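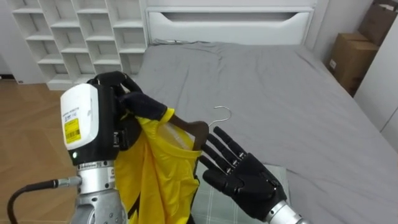 Yellow top on its hanger

Etmont – the new album. Thoughts?

draincover
Two listens in. The first one, the debut, was the record I played until the neighbours knew the words. The new one has strings. I have nothing against strings, but they turn up on track 2 and don't go home until the end. Did anyone enjoy it?

marrowfat
I did, sorry. "Flusovcombe" is the best thing they've done, and the quiet bit before the last chorus got me on the bus, at 8 in the morning, among schoolchildren.

draincover
The quiet bit is lovely. It's the four minutes of wind chimes afterwards I'm querying.

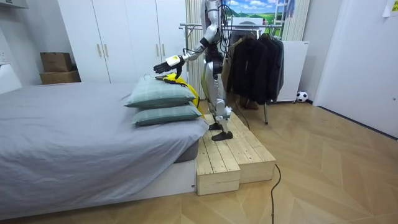
Tsuji reckons the chimes are the whole point and that you've all been spoiled by choruses.

marrowfat
Tsuji reckoned that about the drum solo as well.

oldhiss
Blame whoever mixed it. The voice is buried. I put it through my Eriteck speakers, which are not flattering to anybody, and he could have been singing the shipping forecast. The vinyl may be better, though they've only pressed 2000 and I'm not paying that to find out. 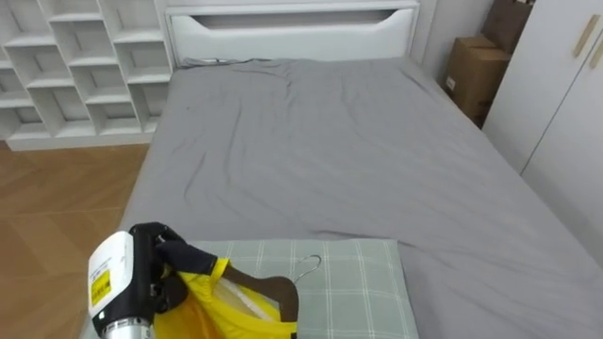
Re: Etmont – the tour

marrowfat
Going on Monday. Small room, low ceiling, no seats, my knees have been informed. Are they playing the old ones?

oldhiss
Three off the debut, I heard, and one of those slowed down so far my mate thought they were tuning up.

draincover
I'll go if someone hides the chimes. 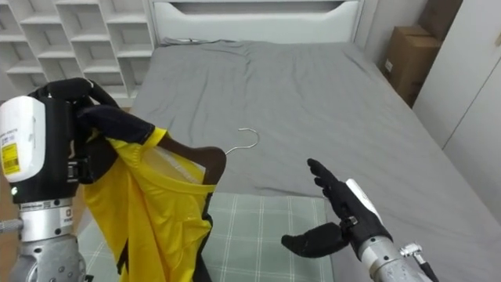
Yellow jersey, black trim

marrowfat
They're bringing the chimes. It's on the poster.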